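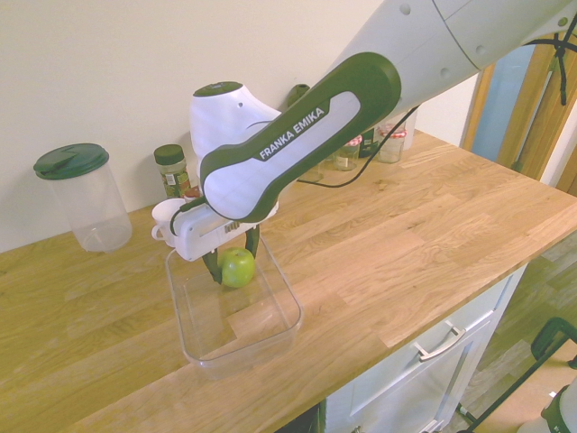 La manzana verde y el recipiente, con el brazo encima.

Foro > Cine documental y de no ficción > Ediciones domésticas
Tema: ¿Merece la pena la caja de Tivine con los documentales de Jurčo?

marea_baja
Buenas noches a todos, que hacía meses que no me pasaba por aquí y ya os echaba de menos. Vengo con una consulta larga, así que poneos cómodos. Tivine acaba de sacar la caja con los tres largos de Jurčo (Koma, Brukier y el de los faros, que nunca me acuerdo de cómo se tradujo) y estoy dándole vueltas desde que la vi anunciada. Koma la vi en una filmoteca hace muchísimo, en una copia en 35 mm bastante castigada, y salí de allí flotando. Esos planos larguísimos de la salina, sin una sola palabra, con el viento comiéndose la música... Mi duda es si en casa aguanta, porque tengo una tele de 40 pulgadas y un sofá demasiado cómodo para estas cosas. ¿Alguien la tiene ya? ¿Qué tal la imagen? ¿Y los extras?

Ginebra_T
¡Hola, marea, qué alegría leerte! Yo la tengo desde la semana pasada y de momento he visto Koma y la mitad de Brukier. La restauración de Koma me parece una preciosidad, de verdad. Han respetado el grano, los blancos de la sal ya no salen quemados como en el DVD antiguo, y el cielo del final tiene unos grises que yo no había visto nunca. Con Brukier estoy menos convencida, la veo más blanda, como si le hubieran pasado un filtro, aunque a lo mejor es que el material de partida era peor. Mi copia es la 829 de 3093, que viene numerada en el lomo, por si a alguien le hacen ilusión estas tonterías (a mí, muchísima).
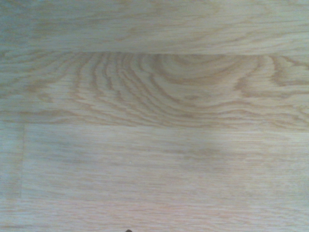 Rompeolas
Pues yo siento llevar la contraria, Ginebra, pero lo de Koma me parece una faena. Han tocado el color. En la copia de cine la salina tiraba a rosa en el amanecer, lo recuerdo perfectamente porque lo comentamos a la salida, y en este disco todo es azulado, muy de ahora. Que sí, que se ve nítido y que se cuenta cada cristalito, pero a mí me han cambiado la película. Y el libreto tampoco dice quién supervisó el etalonaje, cosa que en una edición de este precio yo esperaría encontrar en la primera página.

Ginebra_T
Rompeolas, con todo el cariño, fiarse del recuerdo de una proyección de hace tantos años es complicado. Las copias viejas viran al rosa, eso le pasa a media filmoteca. ¿No podría ser que tú vieras una copia virada y te enamoraras de ella? Que me parece muy bonito, ojo, a mí me pasó con otra y todavía me peleo con mi hermana por el tema.

Rompeolas
Podría ser, no te digo que no. Pero entonces que lo expliquen. Un párrafo en el libreto y me callo.

marea_baja
Qué gusto de discusión, de verdad, por esto sigo entrando. Yo vi la misma copia o una muy parecida, y también la recuerdo rosada, pero no pondría la mano en el fuego. ¿Y el sonido? Para mí en Koma es media película.
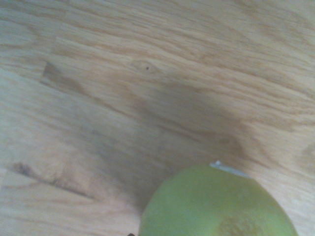
Wenche Isaksson
Perdonad que me meta, leo el foro desde hace tiempo y escribo poco, y mi español es el que es. El sonido de Koma está muy bien, os lo aseguro. Viene la mezcla original en estéreo y una nueva en 5.1, y yo recomiendo la estéreo sin pensarlo. En la nueva han llevado el viento a los altavoces traseros y distrae, parece que tienes una ventana abierta detrás. La música, en cambio, respira mejor que en el DVD. En cuanto al color no quiero enfadar a ninguno de los dos, pero en el extra del rodaje, que dura 12 minutos y se hace cortísimo, hay material de la misma mañana y ahí el amanecer es rosa solo un momento y después se va al azul. Miradlo y me contáis.

Rompeolas
Anda, ese extra me lo había saltado. Lo miro esta noche y vuelvo, gracias, Wenche.

marea_baja
Wenche, tu español es estupendo, escribe más. Pues me habéis convencido a medias, que ya es bastante. Creo que voy a esperar a noviembre, que Tivine suele hacer rebajas por esas fechas, y si para entonces no se ha agotado la pillo. Lo que me tira para atrás es Brukier, que nunca terminé de entrar en ella.

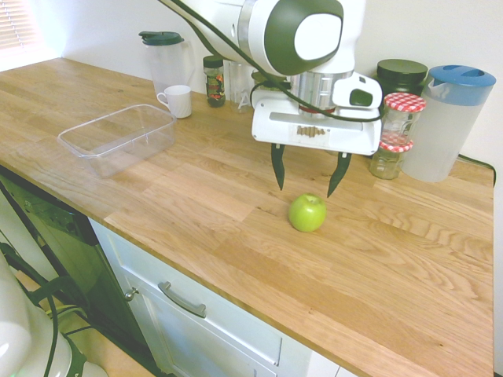 La vi dos veces y las dos me pareció que el montaje iba con prisa, como si Jurčo no se fiara de sus propias imágenes después del silencio tan largo de Koma. Los mercados, los trenes, los niños mirando a cámara, todo estupendo por separado, y luego llega esa música con coros que te va diciendo cuándo tienes que emocionarte. Pero también es verdad que la vi con gripe la primera vez y con visitas la segunda, así que igual le debo una tarde en condiciones.

Ginebra_T
Le debes una tarde, sí. Y quítale los coros de la cabeza hasta el tramo del río, que ahí se callan y es lo mejor que ha rodado ese hombre. Yo termino la mía mañana y pongo capturas comparadas con el DVD en el hilo de restauraciones.

Rompeolas
Vuelvo del extra. Hay rosa, menos del que yo recordaba y bastante más del que hay en el disco. Sigo en mis trece, pero un poquito más flojo.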